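Orketti Deep Bin, Dark Gray

Item group: Storage and sorting
Supplied by: Drusora

The Orketti Deep Bin is a rectangular open bin for holding mixed small goods during sorting, packing and stock work. It is intended for use on a tabletop or bench and may remain in one place throughout the working day. The walls are tall and slope outward toward the rim, so that items near the sides can be reached from above.

Specifications
Shape: rectangular, open top
Color: dark gray
Length: 44 cm
Width: 35 cm
Height: 26 cm
Lid: not included

Use and care
Place the bin on a flat, level surface. Contents should remain below the rim. Clean with a damp cloth and mild soap, and dry before refilling. Scuffs on the floor and pale scratches on the walls are normal signs of use and are not covered by the warranty - they do not affect the strength of the bin.

Ordering
The bin is sold singly or in packs of 3. Pack orders are sent from the Posberg warehouse. Customers who hold the earlier Yuan bin should note that its lid does not fit this model. Returns are accepted for unused bins only, in the original wrapping and with the order slip enclosed. Requests for other sizes may be sent to the Drusora sales office.
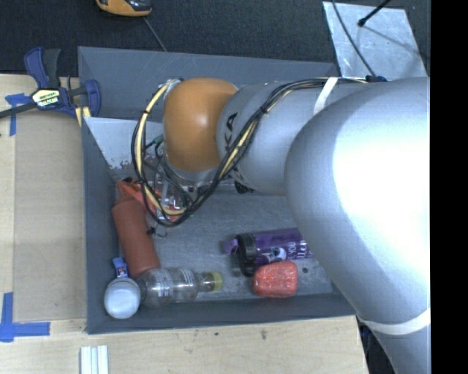 Dark gray bin in use on a light wooden tabletop.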